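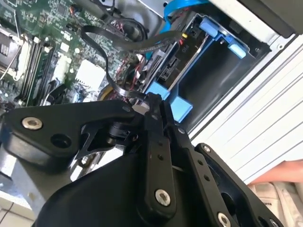

The Skamby gripper at work inside an open desktop case, close to the drive bay.

Shared workshop teaches its home-built arm to find its way around a PC

The members of the Clerkano workshop have a new favorite job for their robot arm, and it involves a lot of old desktop computers. Since June they have been working on getting Skamby, the arm they designed and put together on their own benches, to reach into an open case and take hold of a drive without tangling itself in everything else in there.

If you have ever tried to change a drive in an older desktop, you know why this is such a fun problem. There are flat cables that loop wherever they like, bundles of thin wires running between the board and the bay, and plastic tabs that want to be squeezed just so. A person does it by feel, usually with some muttering. Skamby has to do it with two fingers and a small camera mounted close to them, which gives the arm its own near view of the case as it goes in.

The gripper is the part the group is proudest of, and rightly so. It is made of flat black plates and linkages held together with ordinary screws, so anyone with a screwdriver can take it apart and try a different shape. That has happened a lot! The current version is the fourth. The first was too wide to get between the power supply and the drive bay in most cases, the second flexed when it pulled, and the third worked nicely until a pivot wore loose over one long weekend. Number 4 has a row of small holes drilled along its center bar, and so far it has stayed straight.

Parts for the whole build came to 228 dollars, not counting the motors, which were pulled from a retired label printer and a pair of broken scanners. The controller board is a Trendetti hobby model that one member already had in a drawer. The rest was cut, drilled and painted in the workshop on Siriwardena Street, where the arm now has its own corner next to the drill press.

For the moment the robot works with a person close by. Someone steadies the case, moves a cable out of the way if it gets snagged, and keeps a hand near the stop button. The group is in no hurry to change that. They run the arm slowly, look at the recordings afterward, and adjust the approach a little before the next case goes on the table.

Progress comes in small steps, and watching it is more exciting than it sounds. In the spring the arm could only touch a marked spot on an empty metal shell. Then came cases with a board in them, then cases with the cables left in, and the cables turned out to be the hard part. A flat black cable against a black gripper is tough for the camera to pick out, so one of the next experiments is a set of finger plates in bright orange. There is also talk of softer pads on the fingertips - bicycle inner tube is the leading candidate.

The workshop has 40 donated desktops waiting on its shelves, in every layout you can think of. Bays with blue plastic brackets have become a favorite for practice, as the color stands out well on the recordings. Drives that come out will be wiped and tested, and the good ones will go into machines the workshop rebuilds for its lending shelf.

Drawings for the gripper, including the three earlier versions, are in a binder by the door, and visitors are welcome to copy them. Skamby runs most Wednesday evenings from 7 p.m., and you can pull up a stool and watch. If you have an old tower in the closet, bring it along. The group would especially like some with awkward cabling.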